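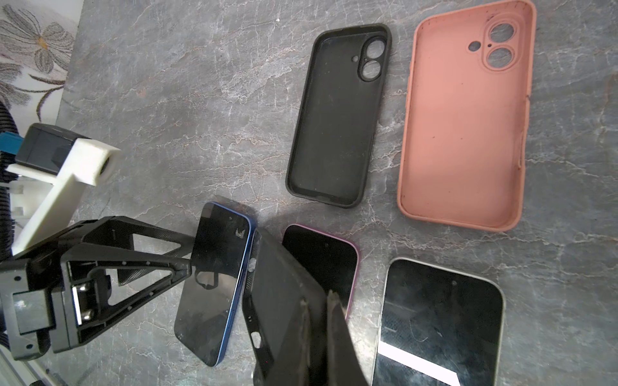
Phone and Case Drop-Off: Frequently Asked Questions

The Pranside Reuse Desk accepts used mobile phones and phone cases from residents, sorts and cleans them, and passes usable items to local households. Please read the answers on this page before bringing items to the desk.

What may I bring?

The desk accepts mobile phones of any make, working or not, and phone cases in silicone, rubber, hard plastic or leather. Screen protectors are accepted only when unopened. Chargers and cables are handled by the electrical counter in the same building.

Should I leave the case on the phone?

No. Please remove the case before drop-off and hand the two items over side by side. Staff record the phone and the case separately. If a case is too tight to remove safely, tell the person at the desk and leave it in place.

How do I remove a tight case without damaging the phone?

Hold the phone face up over a folded towel. Begin at a corner near the camera, where most cases are softest, and ease the rim outward with your thumb. Work along one long side before moving to the other. Hard plastic cases should be released one corner at a time. Metal tools, knives and screwdrivers should not be used.

Does the case have to be clean?

Cases do not have to be spotless. Dust, pocket lint and light smudges on the inside are common, especially in pale or brightly colored silicone, and are removed at the desk. Cases that are torn, sticky or cracked through cannot be passed on and are placed in the materials bin.

How can I clean a case at home?

Silicone and rubber: Wash in warm water with a small amount of dish soap. Use a soft toothbrush around the camera opening and along the inner rim. Rinse and leave open-side up on a towel until fully dry.

Hard plastic: Wipe with a damp cloth and a little dish soap, then dry with a second cloth.

Leather: Wipe with a barely damp cloth only. Do not soak.

Bleach, nail polish remover and abrasive pads must not be used on any case. A phone should never be put back into a damp case.

Can yellowed clear cases be restored?

In general, no. The yellow color comes from aging of the material and does not wash out. The desk accepts yellowed cases if they are otherwise sound.

What should I do with my phone before I bring it in?

Back up anything you wish to keep. Sign out of all accounts, turn off any locator feature, and carry out a full factory reset. Remove the SIM card and any memory card. A phone that is still linked to an account cannot be given to another household and will be sent for parts.

My phone does not turn on. Can I still donate it?

Yes. Please mention this at the desk so that the phone is labeled correctly. Phones that cannot be reset by their owners are kept in a locked cabinet and sent for parts recovery. They are not issued to other residents.

Are there phones you will not take?

The desk cannot accept a phone with a swollen battery. Signs include a screen that is lifting from the body or a back that no longer lies flat. Do not press on the phone, charge it or mail it. Call the desk first, and Taras Lytvynenko or another member of the safety staff will explain where it should be taken.

How should I lay out or pack several phones?

Place phones on a flat surface with space between them and check each one before packing. Wrap each phone in a cloth or a sheet of paper so that the glass does not rub against another frame. Cases may be stacked inside one another and need no wrapping. Please do not use rubber bands, which can hold down side buttons and switch a phone on during transport.

How do you match a case to a phone?

Staff first compare overall length and width, then the position of the camera openings, the flash hole, the side buttons, the charging port and the speaker holes. Two cases may look alike from the back and still differ by a small amount at the buttons. A case is matched only when every opening lines up and the rim sits level on all sides. Cases are never trimmed to fit.

May I request a particular case?

Yes. Complete the request slip and include the model name, found in the phone's settings menu. The desk keeps up to 300 sorted cases on the shelves, and choice varies. Requests are held for 39 days and then closed. Color preferences are noted but cannot be promised.

Is there a limit on how much I can bring?

Households may bring up to ten items per visit without an appointment. Schools and businesses should write in advance to Na-rae Na, who schedules larger deliveries. The desk's storage room holds 2,000 items, and large deliveries may be postponed when it is near capacity.

Can I get an item back after I have donated it?

Only on the same day, and only with your receipt. Items are mixed with other stock during sorting and cannot be traced afterward.

Do you issue receipts?

Yes. The receipt lists the number of phones and cases received. The desk does not assign a dollar value to donated items.

When is the desk open?

The desk is open from 10 a.m. to 4 p.m. on weekdays. Hours are shorter in December and are posted at the entrance.

Whom do I contact with other questions?

General questions may be addressed to Lorne Grewal, Desk Supervisor. Questions about data and account removal should be addressed to Hae-won Seok. Both can be reached through the main desk during opening hours.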